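Flitden Project, workshop notebook
Entry: 2026-05-16
Present: Kanako Matsuda (supervising), Sipho Mokoena, Rin Sugiyama, Masaru Amano (notes)

Purpose of session

To continue the two-arm handover exercise set for the student group at the start of term. One arm is to pick up a desk item, bring it to the middle of the bench and offer it to the other. The work counts towards the July demonstration, for which Tetsuya Kaneko has asked that each pair of students present a single item of their own choosing. Pairs are reminded that the choice must be entered in the Tamura folder before any further recordings are made.

Bench and set-up

The bench was left as agreed at the previous session. The scissors with the teal-blue handles remain on the table during all work and are to be treated as an obstacle. They are not to be moved between attempts without a note here. Arm speed was held at the training limit throughout. The Plerum control software was restarted once, before the first attempt, after the right arm failed to report its position. The fault did not return.

Part one: stapler

Sipho Mokoena operated. The left arm holds the stapler by its body and the right arm is brought in level with it, stopping short until the operator confirms. The group discussed whether the stop distance should be fixed or left to the operator. Ms Matsuda's view is that it should be fixed for the present and reviewed once all pairs have reached the same stage. The stapler is heavier at one end, and the grip point in the current script takes no account of this. Mr Mokoena will propose a revised point in writing.
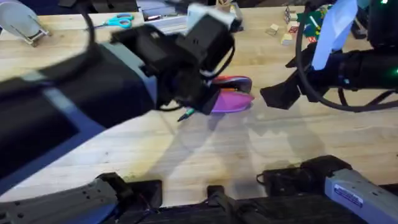 Part two: flat pink item

Rin Sugiyama operated. The item is wide and thin, and the grip script written for the stapler is of little use for it. Ms Sugiyama therefore prepared a separate approach in which the left gripper pinches one end and the right arm descends from above. The wrist angle was entered by hand and has not yet been saved as a preset.

Two points were raised by the group. First, the right wrist has very little room once both grippers are close together, and the loose cable beneath it should be tied back before the next session. Second, the operator's view of the pinched end is poor from the usual seat.

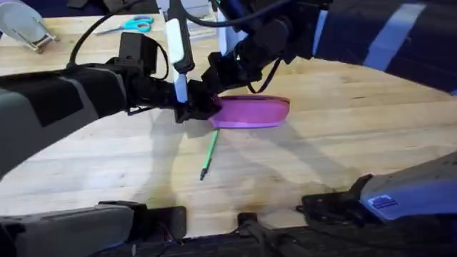
Ms Sugiyama asked that the closing force be lowered for this item. The present setting is 500 in the units used by the Herier gripper driver, and it was agreed that no one should go above 1,000 for any item without approval. The setting is common to both arms, so a change made for one pair will affect the others and must be announced.

Records

Log files were copied to the shared drive under session 18. The running total for the term now stands at 2,985 entries. A number of older entries carry no operator name, and the students concerned have been asked to supply it. Checking them is expected to take two afternoons.

Actions

Mokoena: revised grip point for the stapler.
Sugiyama: save the wrist angle as a preset; draft a short note on thin items.
Amano: cable ties for the right wrist; move the operator's seat and mark its new position on the floor.
Matsuda: confirm the stop distance with Mr Kaneko and enter the agreed value in the Tamura folder.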